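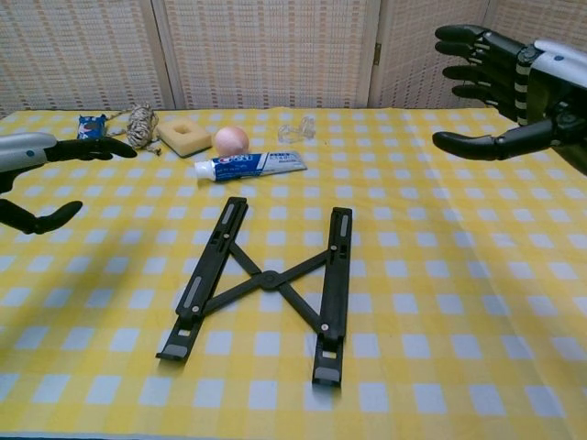
Figura 4-1. Puesto de demostración con el soporte plegable en posición inicial, ambas manos del robot a la vista.

4. Demostración por control remoto: soporte plegable

Por Cuiping Shao — revisión de octubre

4.1 Alcance

Esta sección describe cómo enseñar al robot una tarea de manipulación mediante los guantes de mando Revach. La tarea de referencia es la apertura y el cierre de un soporte plegable para ordenador portátil, con dos raíles y brazos cruzados unidos por un cubo central. La enseñanza por guiado manual del brazo se trata en la sección 5 y no debe mezclarse con esta en una misma serie.

Se necesitan 2 personas: un operador, que lleva los guantes, y un asistente, que repone los objetos y tiene a su alcance la parada de emergencia.

4.2 Preparación de la mesa

1. Extienda el mantel y alise los pliegues de la zona de trabajo. Un pliegue bajo los raíles modifica la altura de agarre.

2. Coloque el biombo al fondo. Ningún panel debe quedar dentro del alcance de los dedos con el brazo extendido.

3. Deposite el soporte plano en el centro, cerca del borde del robot, con los raíles orientados hacia el fondo. No es necesario que queden paralelos entre sí; la figura 4-1 muestra una colocación válida, con el raíl izquierdo ligeramente inclinado.

4. Reparta los objetos de distracción por la parte alejada de la mesa. En la configuración de la figura se emplean, entre otros, un ovillo de cordel, una esponja amarilla con un hueco cuadrado y un tubo de pasta dental Crest.

5. Compruebe que el cordel no alcanza el soporte. Los cabos sueltos pueden engancharse en las articulaciones de los dedos.

Nota: los objetos de distracción no se manipulan durante la tarea. Cambie su posición entre series, nunca entre repeticiones de una misma serie.

4.3 Vinculación de los guantes

1. Con el robot en reposo, encienda primero el guante izquierdo y después el derecho.

2. En la consola Bakano, seleccione Demostración > Remoto > Dos manos.

3. Extienda los dedos y mantenga la postura hasta que la consola muestre VINCULADO en ambos canales.

4. Cierre y abra cada mano una vez. El retardo indicado debe ser inferior a 100 ms. Si lo supera, repita el procedimiento desde el paso 1.

5. Lleve las manos del robot a los lados de la mesa, por encima del mantel, sin tocar ningún objeto. Esta es la postura de partida.

PRECAUCIÓN: no se quite un guante con el canal activo. El robot sigue el movimiento hasta que se pulsa Desvincular.

4.4 Grabación de una repetición

1. El asistente anuncia «mesa libre» y retira las manos.

2. Pulse el pedal para iniciar la grabación. Espere el tono.

3. Acerque la mano izquierda al raíl izquierdo y sujételo entre el pulgar y los dedos. Evite apoyar la palma en las almohadillas.

4. Haga lo mismo con la mano derecha en el raíl derecho.

5. Junte o separe los raíles a velocidad constante. Los brazos cruzados deben girar sobre el cubo central sin que el soporte se levante de la mesa.

6. Suelte primero la mano derecha, después la izquierda, y vuelva a la postura de partida.

7. Pulse el pedal para terminar. Si la repetición supera los 24 segundos, la consola la marca para revisión.

Nota: una corrección breve del agarre es aceptable — el sistema la conserva como dato útil. Una caída del soporte no lo es; descarte la repetición con el botón X.

PRECAUCIÓN: los brazos cruzados forman un punto de atrapamiento. No introduzca los dedos entre ellos mientras el robot sujete los raíles.

4.5 Tamaño de la serie

Una serie consta de unas 20 repeticiones válidas. Al terminar, guarde con el formato tarea_operador_serie y anote en la hoja el nombre del asistente. Las series sin hoja no se procesan.

Si el agarre falla siempre en el mismo raíl, recalibre el pulgar correspondiente (sección 3.6) antes de continuar.

Consultas técnicas: Herman Khoo, soporte de Ploltetti | © Ploltetti. Reservados todos los derechos. | Volver arriba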